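Reuse of Retired Desktop Computers at the Bulley Campus
Student Project Report, Asamoah College, June 18, 2026
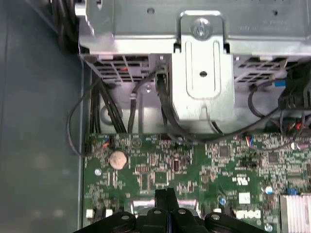

Figure 1. Metal drive cage inside an open desktop computer.

1. Purpose
The project examined whether retired office computers could be reused in student housing. The college listed 398 units for disposal in May.

2. Method
A sample of 55 units was inspected over four weeks. Storage was erased before testing.

3. Limits
Two units were excluded for missing records. Power use was not measured.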